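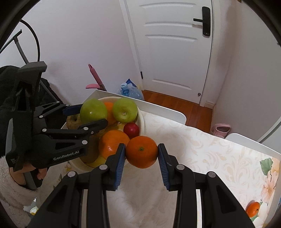 9 min read
August — by Cúc Thân

3.2 Fruit bowls on the dining table

Mixed fruit was the most common thing kept on the table in the households we visited. Of the 66 homes in the sample, most had a bowl or basket in daily use, and the people who filled it had clear habits about what went where. Heavy fruit was put in first in some homes and last in others. Apples and oranges turned up almost everywhere, and households in Bakke added kiwi and pomegranate more often than those in Hevidik.

We had expected the fruit to be sorted by kind. In practice the bowls were mixed, and people chose the place of each piece by size and by how soon it would be eaten. Small fruit ended up in the gaps between larger pieces (Figure 4). Several people told us they turned the stem end of an orange or apple up so they could check it for soft spots without lifting it. Others paid no attention to this and set the fruit down as it came out of the bag.

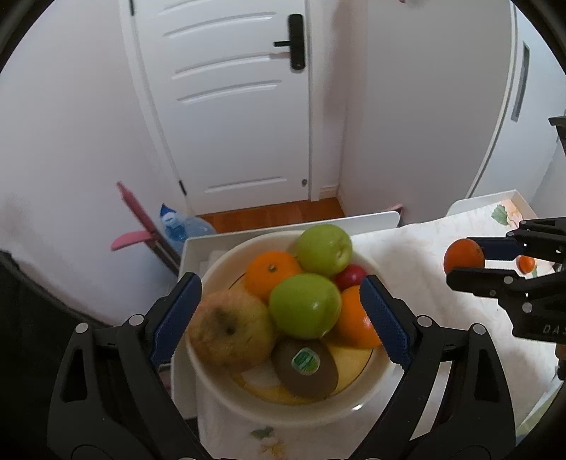
Figure 4. Mixed fruit in a round cream-colored bowl: green apples, oranges, a pomegranate, a kiwi and a small dark red fruit.

The shape of the bowl had some effect on how it was filled. A wide rim gave large pieces a place to rest, and a big pomegranate could lie partly over the edge. Deep bowls with narrow mouths held more fruit, but the pieces at the bottom were forgotten. Two households in Drirham had stopped using deep bowls for this reason and kept them for onions.

Store stickers were left on in most homes. When we asked, people said they took them off at the sink, just before eating — one woman saved them on the inside of a cupboard door to remember which kiwis had been sweet.

Table coverings also came up in the interviews. People who used a patterned cloth under the bowl said they moved the bowl when they changed the cloth and went through the fruit at the same time. On bare tables the bowl stayed put for longer, and overripe fruit was found later. We did not record the weight of fruit thrown away, so this rests on what people told us. The diary entries, 543 in all, are taken up in Section 3.3 together with the shopping lists from Prorkura.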